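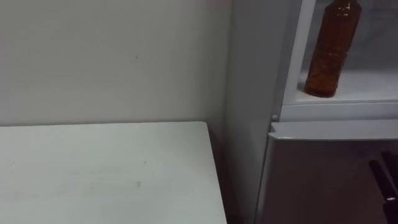 # Posley Chores: data card

Search this site Search Go

Posley Chores is a set of 4000 short episodes for training and testing two-armed robots on household and shop-floor chores: putting bottles away, wiping tables, opening cabinets, sorting parts into trays. It was put together by Ustyna Savchuk and Ruxandra Căpraru at Dimonico.

## Contents

- 2687 household episodes
- 1313 shop-floor episodes
- 3 camera views per episode: head, left wrist, right wrist
- joint positions, gripper state and a one-line task instruction

Every episode is teleoperated. Failed attempts are kept and carry the label `fail`.

## Can the machines do the chores yet?

Some of them. Our baseline policy clears objects from an open table well enough to be left alone for short spells. It is much weaker at cabinets. Glass doors and pale shelves give the depth sensor little to work with, and tall bottles get knocked when the wrist comes in at an angle. White furniture against a white wall is the worst case – edge estimates drift and the gripper closes early.

Wiping is in between. The arm covers the surface but does not judge whether a mark has gone. On the shop floor, tray sorting works with fixed lighting and fails when the trays are moved.

## Known limits

- Few rooms, mostly light-coloured furniture.
- No liquids are poured.
- Success labels come from one annotator and have not been checked by a second.
- Wrist views in the July recordings lag the head view slightly. Use the `sync` column to correct this.

## Use

Split by room, not by episode, or the test scores will be too high. The set is not suitable for safety claims of any kind.

Last changed: 21st November

14 shares 3 comments

**Stefaniia Kobzar**
Does the `fail` label cover episodes where the operator gave up part way?

**Ustyna Savchuk**
Yes. Look for `aborted` in the notes column.

**Zoia Dmytriv**
We see the same early closing on white cabinets with a different gripper. Matt tape on the shelf edge helped a bit.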